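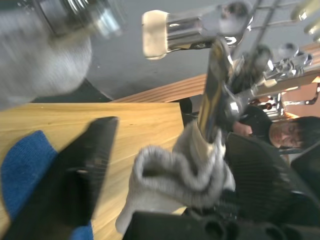
蓝色针织物与灰色针织袜。

室内晾衣的水量账

2023年6月6日

上个月把晾衣那间房的数据重新整理了一遍。起因是 Ghazala Memon 来信问，她家晾衣间开了除湿机，湿度表一直停在百分之六十附近不动，机器是不是坏了。我回信说大概率没坏，然后发现要把理由讲清楚得写很长，就放到这里。

先交代条件。房间净容积 36 立方米，门关着，一扇窗，墙面是普通乳胶漆，地面无地毯。房间设定温度 21 摄氏度。除湿机是 Renar 的压缩机型，铭牌输入功率 535 瓦，标称循环风量每小时 170 立方米。湿度记录用两只 Dumitrescu 的记录仪，一只挂在晾衣架同侧的墙上，离地一米五，另一只放在门边。两只记录仪用饱和食盐溶液法在密封盒里对过，读数相差不到两个百分点，下文取平均值。

一、空气里能装多少水

很多人对这件事的直觉是错的，包括以前的我。21 度时，饱和空气每立方米含水 18.3 克。相对湿度百分之五十对应 9.2 克，百分之七十对应 12.8 克，相差不到 3.7 克。乘以房间容积，把整间房从百分之五十加湿到百分之七十，只需要 130 克出头的水，一小杯而已。

再看衣服。一桶以棉为主的衣物，干重 4 千克，我家洗衣机最高转速甩干之后，称重多出 2.1 千克。也就是说衣服里的水是上面那个数的十几倍。如果房间完全密闭，墙体也不吸湿，衣服还没干掉一成，空气就已经很潮，蒸发基本停住。

所以房间里的空气不能当作仓库，它只是一条通道。水从衣服出来，经过空气，最后要有一个去处：水箱、窗外，或者墙。湿度表显示的是通道里的浓度，跟流量没有直接关系。湿度停在百分之六十，只说明进出大致相等。Ghazala 家的机器每小时从空气里取走多少水，衣服就在往空气里放多少水，读数当然不动。要判断机器好坏，应该去称水箱。

墙的问题单独说一句。石膏和涂料会吸湿，木家具也会，晾衣的头一个小时里有一部分水进了这些材料，之后湿度下降时再慢慢放出来。我估不准这一项，只能从水箱与衣物失重的差额里看个影子。

二、除湿机的上限

压缩机型除湿机的原理不展开。关心的只有两件事：进出风的含湿量差，以及风量。

房间在 21 度、百分之六十时，进风含水每立方米 11.0 克。我在出风口前测过几次，折算回进风温度下的体积，出风含水为 8 克左右，差 3 克。乘以每小时 170 立方米的风量，得每小时 510 克。这是按标称风量算的，滤网有灰、前面挡着衣服，风量都会掉。我称水箱得到的数字是稳定段每小时 430 克，低了一成半，可以接受。

说明书封面上的日除湿量比这个好看得多，因为它的测试工况是三十度、百分之八十。那种空气每立方米含水超过 24 克，机器当然捞得多。买机器时如果只在二十度出头的房间里用，封面数字没有参考价值，要翻到后面找低温低湿工况那一行。有的厂家不印，那就只能自己称。

能耗也顺手算掉。535 瓦，每小时 430 克，合每千克水 1.24 度电。这是稳定段。整桶衣服从头算到尾会更差，后面有数。

三、热去了哪里

蒸发要吸热。水在这个温度下的汽化潜热取每千克 2450 千焦，等于每千克 0.68 度。每小时蒸发 430 克，衣服从周围空气里取走的热功率是 293 瓦。除湿机把水蒸气凝结下来，同样的 293 瓦又还回房间，外加压缩机和风机耗掉的 535 瓦。两项蒸发与凝结抵消，净效果是房间里多了一个 535 瓦的电暖器。

冬天这笔热不算浪费，只是比燃气贵。到了五月就有点麻烦，房间会慢慢爬到二十四五度。温度上升时相对湿度下降，读数看着舒服，不过含湿量并没有同步下降。因此我在表格里一律先换成每立方米克数再比较。相对湿度这个量适合用来判断发霉风险，不适合用来记账。

湿衣服表面温度也值得一提。在恒速阶段，湿布的温度接近湿球温度，21 度、百分之六十时是 16 度上下。手摸上去觉得凉，这个凉感可以当粗略的判据：还凉，就是表面还有自由水；摸着和室温一样了，就进入后面的减速段。羊毛例外，它含着不少水时手感也不怎么凉。

四、开窗

不少人主张开窗就够了，用不着机器。这要看外面是什么空气。

以一月的一个阴天为例，室外 8 度，相对湿度百分之八十五。听起来很潮，但 8 度饱和也只有每立方米 8.3 克，乘下来是 7 克。室内是 11 克，每换一立方米空气带走 4 克。想达到除湿机的 430 克，需要每小时换气 108 立方米，也就是三次换气。窗开一条缝，加一点风，做得到。

代价是热。把 108 立方米空气从 8 度加热到 21 度，按每立方米每度 1.2 千焦，折合 0.47 千瓦。蒸发吸走的 0.29 千瓦这次没有凝结来归还，也要暖气补上，合计 0.76 千瓦。这是热，不是电，燃气价便宜时开窗更省钱。

再看五月。室外 16 度，百分之七十，饱和值 13.6，实际 9.5 克。差值只剩 1.5 克，同样的除水速度需要每小时 287 立方米，八次换气。这已经是对开窗加穿堂风的水平，我这间房只有一扇窗，办不到。所以结论和多数人的习惯相反：单靠换气晾室内衣服，冷天比暖天有效。暖天应该把衣服直接挂到外面去，有风有太阳，那是另一本账。

最糟的做法是除湿机和窗同时开。机器把含湿量压低，窗外的空气又补进来，冬天尚可，五月以后就是在给整条街除湿。我自己犯过，水箱满得很勤快，衣服干得并不快。

Afiq Ismail 住在 Barneston，靠河，他的数据比我难看。他记录到的五月夜间室外含湿量常常高过室内，开窗等于往里加水。他现在的办法是睡前关窗，机器定时到凌晨停。

五、干燥曲线

我把衣架整个吊在一台吊秤下面，每五分钟记一次重量，数据导进 Prinska 画图。Prinska 处理时间轴有个毛病，跨零点的数据会被排到前面去，我是在外面先改成累计分钟数再导入的。用别的软件也行，没有推荐的意思。

曲线分两段。前一段接近直线，衣服失重速度与布料种类关系不大，受限于空气一侧：风速、含湿量差、暴露面积。后一段弯下来，受限于布料内部，水要从纱线里面走到表面，空气再干也催不动多少。

我这里直线段持续了 3 小时 40 分，之后明显变慢，到重量不再变化共用 6 小时 30 分。水箱最终收到 1.9 千克，与衣物失重的 2.1 千克相差 0.2 千克，归给墙、门缝和误差。机器全程运行，耗电接近 3.5 度，合每千克水 1.8 度，比稳定段的 1.24 差了将近一半。多出来的全花在后半段，那时机器在给已经不怎么出水的衣服空转。

由此可以得到两条操作上的建议。第一条，把厚的挑出来。牛仔裤腰头、连帽衫的帽子、毛巾布浴衣，这些决定整架衣服的结束时间。薄衬衫三个小时就能收走，留在架子上只会挡风。第二条，减速段把除湿机关掉，换一台三十来瓦的小风扇。剩下的水量不多，房间靠门缝和墙体就吃得下，湿度会回升几个百分点，没有关系。我这样试过四次，总时长增加四十分钟到一小时，耗电减到 2.3 度上下。

六、风速与挂法

恒速段里，加一台风扇比把湿度再压低百分之十更划算。贴着湿布表面的那层空气很薄，含湿量接近饱和，风一吹它就变薄，传质加快。我对比过同一批毛巾，有风扇时直线段的斜率大了三成多，风扇本身的电耗可以忽略。摆头与否区别不大，距离和角度区别大：风要沿着布面走，正对着吹会把前排贴到后排上，背后反而成了死区。

衣物间距我试过三厘米、五厘米、八厘米。三厘米明显差，五厘米和八厘米测不出差别。架子不够长时，宁可分两批洗。

袜子的问题比较特殊。单只重量小，但是罗口处厚度翻倍，又有弹性丝，袜头缝合处也厚。细纱棉袜挂罗口还是挂袜头，结束时间差不了多少。粗针羊毛袜差得多，挂法的影响可以到一小时以上：袜头朝上时，重力把自由水带到罗口，罗口是最厚的地方，于是最湿的地方恰好最难干。反过来夹罗口，水走到袜头，袜头单层面积大，干得快些，代价是罗口可能被夹子拉松。我现在羊毛袜先用毛巾卷一遍压水，再平铺，不挂。压水这一步能去掉多少，取决于毛巾本身干不干，我的记录里从一成到三成都有，离散太大，不给平均值。

羊毛还有回潮率的问题。标准大气下羊毛回潮率在百分之十五上下，棉是百分之八左右。所以用称重判断羊毛是否干透，不能以绝干重为基准，要以在同一房间放了一整天后的重量为基准，否则永远差那么一截，会误以为没干。我第一年的羊毛数据全部因为这个作废。

七、湿度上限定多少

霉菌生长看的是材料表面的相对湿度，不是房间中央的。冬天外墙内表面如果是 15 度，房间是 21 度、百分之六十，含湿量不变的情况下，墙面附近已经到了百分之八十六。数字算法是把水汽压除以 15 度的饱和水汽压：21 度饱和 2487 帕，乘 0.6 得 1492；15 度饱和 1705 帕；两者相除，0.875，比刚才用每立方米克数算的略高，差在体积收缩上。以水汽压算的为准。

百分之八十七对墙面来说偏高，几小时没事，天天如此就会在墙角看到灰点。所以冬天我把上限设在百分之五十五，五月以后外墙不冷，放宽到六十五。衣架离外墙至少半米，柜子不靠外墙。窗框下沿那条硅胶我每年换，换之前总是黑的，这一处我没有解决，玻璃是老的单层，露点在那里天天被突破。

八、给 Ghazala 的核对办法

把信里的几条抄过来，省得再写。

倒空水箱，擦干，称空重。挂上刚甩干的衣服，关门关窗，开机一小时后开始计时，再过两小时称水箱。除以二就是每小时除水量。同时记下开始和结束的温度与相对湿度，两端相差不要超过三个百分点，超过就说明还没稳定，重来。

用温度和相对湿度查出含湿量，乘标称风量，再乘 0.25，得到一个粗糙的及格线。我的机器是 11.0 乘 170 乘 0.25，等于 468 克，实测 430，略低于线，滤网洗过之后回到 450。系数 0.25 是我从三台机器上凑出来的，没有理论依据。如果测出来不到及格线的一半，再去怀疑制冷剂或者蒸发器结霜。

她回信说测得每小时 390 克，滤网从买来就没有拆过。洗完的数还没有寄来。

九、未做的部分

热泵干衣机没有算进来，我没有这台设备。从公开的能耗标签推算，整桶的耗电比我这套低不少，磨损是另一回事，滤网上的绒毛我没有办法换算成钱。

转轮式除湿机也没有测。它在十度以下的车库里应该占优，Afiq 打算秋天借一台，到时候用同一只吊秤。

甩干转速的影响测了一半。目前只有 21 桶的记录，转速和衣物组成混在一起，分不开，需要用固定的一批毛巾重做。毛巾已经称好编了号，放在柜子最下层。

补充：第五节吊秤的分度值是 5 克，五分钟间隔下单点噪声明显，斜率是用半小时滑动窗口拟合的。要原始表格可以写信。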